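A room for the chairs
2/4/20

I had meant to write this up at Christmas, and then I had meant to write it up in January, and now the snowdrops by the gate are nearly over and several of you have written to ask whether I've given up caning altogether. I haven't! I've moved the whole business out of the kitchen, and it has taken me a good deal longer to get straight than I expected.

If you've been reading for a while you'll remember how things were. I soaked the cane in the bath, I had seat frames hanging from the picture rail, and every meal began with somebody carrying a bedroom chair into the hall. My family were very patient about it. What finished us off was the armchair I brought home from the auction in the autumn, a great broad thing with a back as well as a seat, which wouldn't go through the kitchen door without taking its feet off. It spent five weeks in the hall with coats on it. After that I began looking at notices in shop windows.

The room I found is on the edge of Helivmont, 14 minutes from my front door if the lights at the bridge are kind. It's part of a shared building with different people coming and going for different things, which I was a bit nervous about, having got used to working on my own with the radio on. I needn't have been. People say hello and get on, and there is nearly always someone to hold the other end of a long thing when I want to measure it.

What I noticed first, on the day I went to see it, was how light it was. In the kitchen I'd been working under one bulb and leaning out of my own shadow. Caning is all holes and edges, and if you can't see whether your strand has gone over or under, you only find out four rows later, and then back it all comes. I stood there looking up like a tourist in a cathedral while the agent told me about the bins.
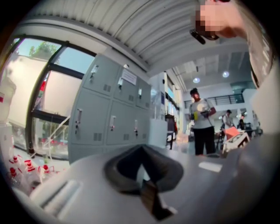 White corrugated ceiling, much nicer to work under than my old kitchen bulb.

The second thing I noticed, a week later, was the rain. I don't know what I'd imagined it would be like. Light drizzle sounds like someone sorting buttons, which I've grown very fond of, and a proper downpour means you give up on the radio and just get on with it. I did nearly the whole of a nursing chair one wet Saturday without hearing a single word of the afternoon play, and it's one of the tidiest seats I've ever done, so make of that what you will.

Keeping the cane happy

Now, for those of you who come here for the chairs and have been skipping along to find them. Moving house (or moving room, anyway) taught me how much I'd been relying on the steam from the kettle and the pans. Cane likes to be damp while you work it and dry while you keep it, and my kitchen was somehow managing both. In the new room my strands were going stiff before I'd reached the far rail. For the first fortnight I snapped more cane than I wove, and I said some things to a perfectly innocent Edwardian dining chair that I'm rather ashamed of.

I tried a wetter soak, which was a mistake. Left too long the cane goes grey and slightly furry, and it never quite gets its shine back. I've now settled on taking out a few strands at a time, giving them a short dip in warm water and rolling them up in an old tea towel while I work. When the roll is down to the last strand I put the next few in. It sounds fussy when you write it down but it becomes a habit very quickly, like topping up a teapot. If a strand starts to feel like a dry spaghetti stick halfway across the seat, a wipe along the underside with a wet sponge will usually get you home.

For storage I went the other way entirely. A friend from my old evening class passed on a little dehumidifier, a Lirnuvent, which is the size of a bread bin and hums in B flat. I run it overnight when the weather's foul. The hanks stay crisp, there's been no sign of mould, and I haven't had to throw any away this winter. Last year I lost a whole hank of number two to the cupboard under the stairs, which still makes me cross.

Pegs, and a small confession

I've also got new pegs. For years I've used golf tees, as everybody does to begin with, and there's nothing the matter with golf tees except that they roll. They roll under things, and they roll towards drains. I went into Makis for a tin of wax and came out with a box of proper hardwood pegs, 40 to the box, with square heads that stay where you put them. They were a treat and I don't regret them one bit. I kept the tees for the big armchair, which takes every peg I own and a few pencils besides.

The confession is that I still haven't finished the big armchair. I've done the seat as far as the first diagonals. The back has a curve to it, and you have to keep your tension very even or the pattern drifts off to one side like a badly hung curtain, and I've undone it twice. I'm going to leave it until the evenings are lighter and do it all in one go.

Where everything lives

A few people asked how I'm managing for storage. Quite well, is the answer, though I had to be strict with myself. At home I kept cane in one place, pegs in another, beeswax in the drawer with the birthday candles and my best clearing tool in my coat pocket. In a shared building you can't spread out like that, and I think it has been good for me. Things go away at the end of the day, and I know where they are in the morning.

I did worry that I'd miss the dresser. It was my grandmother's, it smelt of cloves and string, and I had thought of metal cabinets as something for offices and swimming baths. Well, I've come round completely. You can wipe them, the mice can't get in, and white ones do bounce a bit of daylight about.

My advice to anyone setting up is to put your heaviest things low down and your soaking bowl nowhere near your paperwork. I learnt the second of those with 82 pages of handwritten pattern notes, which had to be dried one by one on the radiator and now crackle when you turn them. The ink held, thank goodness. I've since copied out the ones I use most and put them in plastic sleeves, as I should have done years ago.

The other thing I'd say is to wear something you don't mind about. I used to put on a smart apron because it made me feel like a craftswoman, and it got wax down it and I sulked. Go for an old T-shirt, in a colour like beige if you can, as it forgives nearly everything.
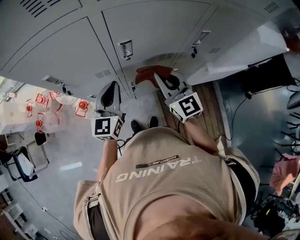
What it all costs

I said I'd be open about money, as I always wished other people would be when I was starting out. The deposit and the first months together came to 745, which made me swallow hard, and I put off signing for a weekend while I did sums on the back of a calendar. Against that I've taken on more chairs since I moved than in the whole of the previous winter, simply by having somewhere to stand them. It isn't a living and it was never going to be one, but it is paying for itself, and for the cake.

Ah yes, the cake. There's a café over the road called Yimyam that does a ginger loaf with proper lumps in it, and I've fallen into the way of going across when my hands start to ache. If any of you are bringing a chair over, do leave yourself time for a slice. They stop serving at three and the loaf has often gone by two.

Next time I want to write about rush seats, which I've been avoiding for as long as I've had this blog. I've a ladderback waiting with its seat completely gone, and a bolt of rush coming when the roads are better. If you've worked with it and have views about how long to mellow it after wetting, please leave them in the comments. I've read everything from an hour to overnight and I'd much sooner hear from someone who's done it.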